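Home Projects Datasets Grippers Contact

September – posted by Nadine Karam

# Sarkesdale bowl set – wrist view, two fingertip types

README for the wrist camera half of the gripper trial. Work in progress, ask before you build on it.

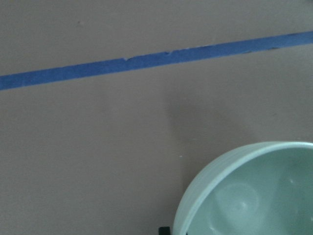

## What this is

Short pick attempts on tableware, one arm, parallel gripper, two sets of fingertips swapped in and out. Question we wanted answered: do the soft Pistero tips earn their keep on glazed ceramic, or are the plain printed ones fine if we slow the close down.

496 episodes total. All teleoperated, Philomena Costello and me taking turns. No policy rollouts in here – those go in the other folder when they're ready.

## Layout

- `episodes/` – one folder per attempt, wrist video plus joint log
- `meta.csv` – one row per attempt, tip type, operator, object, outcome
- `calib/` – camera calibration, two files, see below
- `notes/` – our scribbles, unedited, sorry about the spelling
- `bad/` – 17 episodes we pulled. Log stops early or clock drifted. Don't train on these

496 does not include `bad/`.

## Setup

- Tan tabletop, strip of blue painter's tape across it. Tape is the start reference, not a target
- Bowl (the green one) goes on the near side of the tape, any angle
- Overhead lights on, blinds down
- Camera on the wrist, fixed exposure. Auto exposure kept pumping every time the rim came in close, so we turned it off
- Gripper force capped at 50 percent for both tip types. Tried higher on the printed tips, bowl squirted out sideways
- Arm controller is the Mac Carthaigh box, stock firmware

Tape got re-laid once, between the first and second block. Same place by eye, so don't use it to measure anything.

## Tip types

`soft` – Pistero pads, out of the packet. Grip the rim well. Pick up dust and go slick, wipe between blocks. Slow to let go, sometimes the bowl rides up a little on release.

`plain` – our own printed ones, flat face, no pad. Cheap, quick to swap. Fine on the rim if you come in square. Come in crooked and you get a skate along the glaze.

We did not test suction. Asotthorpe have a suction set on the same kind of task, ask them.

## Outcome labels

- `ok` – lifted clear and set back down
- `slip` – lifted, then lost it
- `miss` – fingers closed on nothing or just nudged it
- `abort` – operator bailed

Labels were typed by whoever was driving, right after the attempt. Philomena is stricter about `slip` than I am. Check the operator column before comparing tips, otherwise you're partly comparing us.

All 61 aborts are kept. They're useful if you want approach motion only.

## Known problems

- Glare inside the bowl. Light comes back off the glaze as a pale ring and moves with the camera. Depth estimates go funny there, mask it or live with it
- Fingers barely show in some views, just a bit of black at the bottom of the picture. If your method needs both tips visible the whole time, this set wont work
- Soft shadows near the bowl, low contrast against the table. Our first segmenter called the shadow part of the bowl. Threshold by color not brightness
- Specks on the table. Left in
- Image is a bit grainy. That's the fixed exposure, gain is up
- `calib/wrist_a` is for block one, `calib/wrist_b` for everything after. Mount got bumped. Mixing them up gives you an offset that looks like operator error – I lost an afternoon to this
- Joint log timestamps are controller time, video is laptop time. Sync offset is in `meta.csv`, column `dt`, in milliseconds

## First impressions

Not results, just what it felt like driving. Soft tips forgive a bad aproach. Plain tips don't, but they release clean and the set-down is nicer. For bowls I'd pick soft. Philomena would pick plain plus a slower close, and she has a point, her last block was mostly `ok`.

Cup and saucer are in here too but not enough of either to say much.

## To do

- relabel block one with a single set of rules
- second camera looking from the side, so slip is visible before the lift
- try plain tips with a strip of rubber glued on
- wrist mount that doesn't move when you lean on it

## Use

Internal plus anyone at Sarkesdale who asks. Keep this file with the data if you copy it. Broken episodes – send Nadine the folder name and the time in the clip where it goes wrong.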